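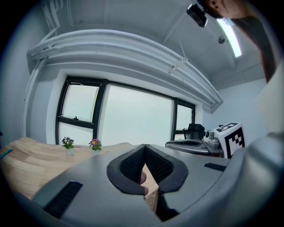
By the Dirberg Notebook science desk | Opinion | 18 October 2018

Home batteries are being sold to the wrong people

I've wanted a battery in my garage for years. I like gadgets, I like not paying the power company, and I really like the idea of the lights staying on when the rest of the street goes dark. So you'd think I'd be thrilled that every second flyer in my mailbox is now for home energy storage. I'm not, and it took me a while to work out why.

Last February we had an ice storm that knocked out power to my side of Dirberg for 15 hours. I spent most of it under two blankets eating crackers, and by the time the fridge started humming again I had decided to buy a battery no matter what it cost. Then I got the quotes. One came from a company called Reko and the other from Hegarty, the outfit that put the solar panels on my roof (very nice people, terrible hold music). Both would have been a stretch. The bigger one was more than I paid for my car, although I admit I don't drive much of a car.

Still, I could have swung it with a loan. My neighbors in the apartment block across the road couldn't. They don't own the roof or the garage or even the wall the thing would hang on, and they sat in the dark exactly as long as I did. A good number of them are older than me and a couple use medical equipment that has to be plugged in. All the money and cleverness in this business is going into a box for people like me, who have a wall to put it on and who mostly want to avoid being bored and chilly.

What I'd like to see is the battery down at the end of the street. One big one, in a shed or a shipping container, hooked up to serve the whole block. Dirberg has a small trial of this going on now, called Rekeo (I know, the name is confusingly close to Reko, and as far as I can tell they have nothing to do with each other). It covers 100 households on the east side. The battery fills up in the middle of the day when everyone's panels are pumping out more than we can use, and it empties out in the evening when we all come home and start cooking. If the line goes down, it can keep the basics going for 6 hours. That wouldn't have got us through the whole ice storm, but it would have got us through the worst of the night, and I'd have taken it gladly!

The thing I love about sharing is how ordinary the math is. I don't run my dryer at the same moment you run yours. When I'm away for a week my garage battery would sit there full, doing nothing for anyone, while a shared one would just go on feeding the people who are home. You need less battery per house that way, and that means less lithium and less cobalt dug out of the ground, and fewer worn-out packs to deal with later. I've read a lot of sales material about home storage and the last part, the worn-out packs, gets about half a sentence.

Now, I can hear the objections, partly because I tried this speech out on my family over dinner. The first one is that I'd be handing control back to the utility, and wasn't getting away from them the whole point? Fair enough. I don't trust them a lot either. But the trial is run through a co-op, and members get a vote on the rules, such as who stays on first when the charge gets low. I'd put the medical equipment at the top and my television near the bottom. My family disagreed about the television.

The second objection is cost. Rekeo members pay 1155 dollars to join, spread over several years, and if you're renting and living paycheck to paycheck that's a lot of money for something you might need one night in the winter. I don't have a snappy answer. I think the city should cover the fee for renters and anyone on a fixed income, and I think it should do so before it gives another rebate to homeowners like me. Yes, I took the rebate on my panels. I'd take it again. It was still a strange use of public money to give it to somebody who was going to buy them anyway.

The third one is that technology keeps getting better, so why not wait? People have been telling me this since I was eyeing my first set of panels. There's always a better battery in a lab somewhere, with sodium in it, or salt water, or something that charges in the time it takes to boil an egg. Wonderful, I hope they all work. A shed at the end of the street can have its insides swapped out when the good stuff arrives, and it's a whole lot easier to do that once than to go knocking on every garage door in the neighborhood.

I'm not mad at anyone who has bought a home battery. If you live way out past the county line with one long wire strung through the trees, get one, you probably need it. In town, though, I'd ask you to hold off on signing for a bit and go bug the city council first. They're taking comments on whether to extend the trial to the west side, and the form is short. Mine's in already, and I left the Reko quote on the fridge under a magnet, where it can stay until I hear back.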